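**Unit 5: Reviewing a Hand-Held Gripper Kit Before Purchase**
Gimadthorpe Technical Institute, Automation Service Course
Course leader: Siyabonga Mkhize

The product under review this term is the Noto paired gripper kit, supplied by Stamska. The operator holds one gripper in each hand and performs an ordinary household task. The recordings are later used to train a robot arm. The practical exercise concerns soft goods near a coat rack.
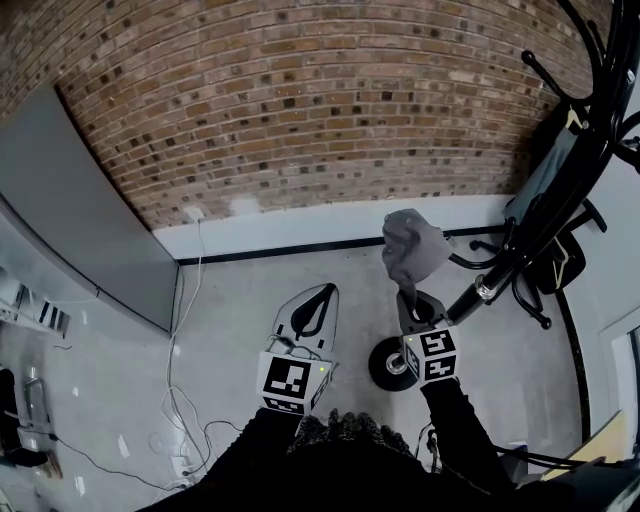

Students should read the supplier's data sheet before the practical and bring a printed copy. The review form covers the following points:

- grip on thin fabric and on stiffer parts, such as a cap brim
- visibility of the printed markers during two-handed work
- comfort of the handle over a full session
- clarity of the setup guide

Each item is scored out of 100. A kit scoring below 63 on any single item is not recommended, whatever its total. 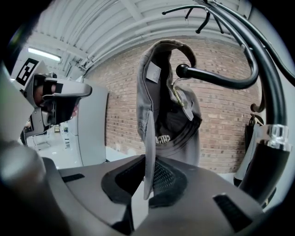
Caps deserve particular attention. A jaw that holds the brim well may hide the opening of the crown from the operator, and the wrist angle then has to change before the cap reaches a hook. Record any such change in the comments column — the score alone does not show it.

Johannes Nel will lead the discussion of service terms in Room 206. Please compare the Stamska support plan with the one offered by Pillay, paying attention to spare finger pads and return shipping.

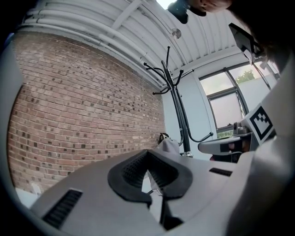
*Figure 3. Gripper with ribbed V-shaped finger pad; coat rack behind.*

Completed forms are due by the end of March.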